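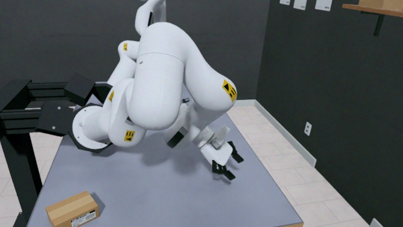 Print this page | E-mail this page

Unit 4: Checking the arm mount
Tidville Robotics Lab – course notes, C. Sala

Check the mount before the first run of each term, and again after any hard stop.

1. Power down and lock out both arms. Wait 40 seconds.
2. Wipe the flange rim. Look for a gap between the flange and the mounting plate – a 0.1 mm feeler should not enter.
3. Tighten the flange screws in a cross pattern, half torque first, then full.
4. Check the bracket bolts on the frame. Replace any with a worn head.
5. Power up. Jog each joint at low speed, gripper open and empty.
6. Log the result on the Wallen sheet. Reset the service count if it shows more than 800 hours.

Read section 4.2 before the June lab.

Contact: Carmela Sala, Room 175
© Tidville Robotics Lab | Back to top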